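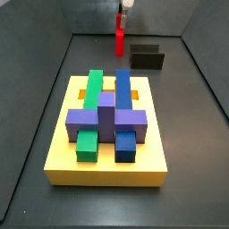
Green and blue down, purple across both, red in the gripper.

So you want your arm to learn an interlocking block puzzle from demos! I've been poking at this all April, and the recipe below is the one that finally got me decent numbers. I call the policy Jemow (named after a street near my apartment, don't read into it).

Step 1. Write down your assembly order and stick to it. My first batch of demos mixed two orders and the policy just dithered between them. Vaughn Brannigan over at Fondalcombe told me to throw that batch out, and I wish I'd listened a week sooner.

Step 2. Record 368 demos per block. Vary where the block starts, and which way it's turned, a lot more than feels necessary.

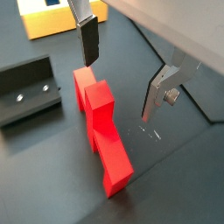
Step 3. Label the grasp moment by hand. Yes, it's boring - put some music on. I mark the last time step before the fingers start closing, and I train a little grasp head on those labels next to the main policy. Keep the wrist view and the fixed view as separate inputs. I tried stacking them early on and it hurt.

Step 4. Train for 2000 epochs, saving a checkpoint every 8. Loss flattens out long before the end, but keep going anyway, the placing gets better even when the curve looks dead.

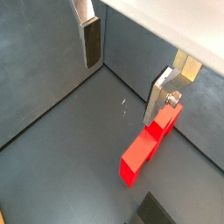
Step 5. Test with starts you never recorded, and go mean on the corners and walls. With the grasp head on, Jemow picked up the block in 79 percent of my trials. Most of the misses came from closing on a step in the shape when it should've gone for a flat side.

If your misses look like mine, go back to step 3 and check your labels before you record anything new.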